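Ticket: Handheld scanners drop off wireless at Nostham returns desk, scans lost on reconnect
Status: Resolved, monitoring
Opened by: Nandini Sundaram
Assigned to: Arsalan Virk
Opened: 12/23/18
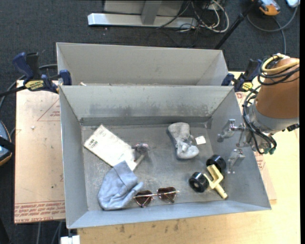

Scans made at the returns desk are missing from the Brestari inventory system. The scanner beeps and shows a green check, but the item never posts and the return stays open. The fault follows the location, and all handhelds issued to the desk do it. It also has no link to the kind of item. Returns with a small printed code, like the flat off-white one lying in the gray metal bin, fail at the same rate as boxed goods with full-size labels. Items without a code, soft goods mostly, are keyed in by hand on the desk terminal and always post. The desk terminal is wired.

Steps to reproduce (N. Sundaram)
1. Log in to the handheld at the charging rack.
2. Walk to the returns desk and wait for the wireless icon to settle.
3. Scan items into a new return batch.
4. Close the batch.
Expected: batch total on the handheld matches the batch total in Brestari.
Result: Brestari total is short. No error on the handheld.

Update 1 (A. Virk)
Pulled the client log from one of the desk handhelds. The device loses its association with the access point, then rejoins. During the gap the scan client writes to a local queue. The queue file is present and has entries. After rejoin the log says "queue flush OK" but the entries are not on the server. So there are two faults: the drop itself, and the flush that reports success without sending.

Please do not reset the handhelds until I have copied the queue files. A reset clears them.

Update 2 (N. Sundaram)
One handheld had already been reset before I saw this. The rest are set aside on the charging rack with tape over the power key. We are using the desk terminal for everything in the meantime. It is slow but the totals match.

Update 3 (A. Virk)
Queue files copied. Missing scans re-imported by hand from the files. The batches from the reset handheld cannot be recovered this way and will need to be checked against the paper slips.

On the wireless side: the desk sits between two access points of near equal signal. The handhelds were set to roam as soon as the other access point looked slightly better, so they moved back and forth while standing still. Each move takes long enough for the scan client to give up on its session. Raised the roaming threshold on one test unit. Drops are down but not gone.

Update 4 (A. Virk)
Remaining drops traced to the Gundholm controller. The session timeout for the handheld group was set to 40 seconds. Any unit that sleeps between scans goes past that and has to log in again. The timeout for the other groups is 3,000 seconds. The low value looks like it was entered in June when the handheld group was created, and I can find no change note for it. Set to 3,000 to match.

Also found that the scan client caps its local queue at 100 entries. Past the cap it drops the oldest entry and writes nothing to the log. This may explain some of the larger shortfalls, where the unit was offline for most of a batch.

Update 5 (N. Sundaram)
Test unit used at the desk for a full shift. No drops seen. Can the others go back into use?

Update 6 (A. Virk)
Not yet. The flush fault is still there – it just has fewer chances to show. Cause found: after a rejoin the client sends the queue with the old session token. The server rejects the batch but answers with a normal status code, and the client reads that as success. The fixed client checks the reply body and keeps the queue if the token is refused. The queue cap is raised to 200 in the same build, and hitting the cap now gives an error tone.

Installed on the test unit. Forced a drop by turning off both access points in the middle of a batch, scanned on, then turned them back on. First flush refused, new token issued, second flush accepted. Totals match.

Update 7 (A. Virk)
New client pushed to all desk handhelds. Roaming threshold and controller timeout applied to the whole group. Remove the tape and put them back in service. If a unit shows client status "old" on the login screen, dock it and leave it until the update finishes.

Update 8 (N. Sundaram)
All units back in use. One showed "old" and updated on the second docking. Batch totals match so far. Paper slips for the reset unit have been checked and the missing returns keyed in. Two slips could not be read – I have passed those to accounts under a separate ticket.

Update 9 (A. Virk)
Leaving this open for monitoring. Still to do: write up a change note for the controller timeout, and ask Brestari support why a refused token gets a normal status code.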